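I fold shirts for a living, or I did, and now I mostly stand next to something that folds them. So when people ask me if the robots are taking our jobs, I get to say "kind of, ask me again in January," and then they laugh and I don't, really.

I work at Indumeo, where we do team uniforms and household laundry, and the folding arms came in this spring. Before that I did ten hours of folding at a stretch in busy season and my wrists hurt so bad I couldn't open a jar at night. They don't hurt now! I want that on the record before I start complaining, because my friends who write angry posts about automation have mostly never folded a jersey.

But here's my complaint. The folding was also when we talked. Five of us around one table, hands busy, and you'd hear about everybody's divorce and everybody's dog. Now we're spread out, one person to a station, watching. Carola Vogler, who trained me, could tell a bad seam with her thumb and she'd teach you to do it too, just by handing you stuff. Who's handing anybody stuff now? The new hires learn the pause button in 15 minutes and that's their training (I timed it, I was annoyed).

And the money! We turn out more work and I got a nicer title, "folding lead," with the same paycheck. I don't blame the machine for that one. Somebody in an office decided where the savings went, and they could decide again.

What I'd ask for is pretty small. Put the stations close enough to talk. Let the old hands teach fabric, and pay them for it. Ask us before the next batch of equipment gets ordered, because we know which stuff bunches up and which slides.
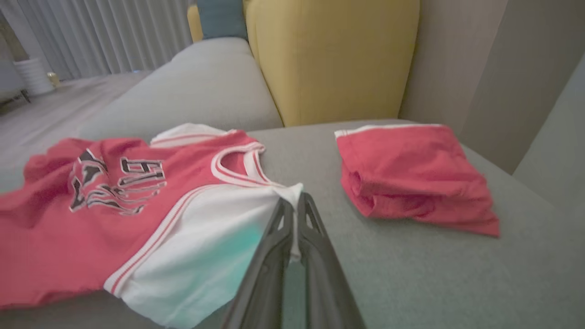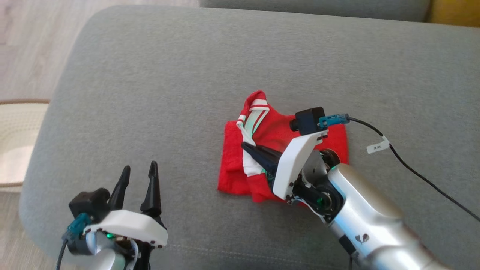

*Grippers working on red clothes laid out on a gray sofa.*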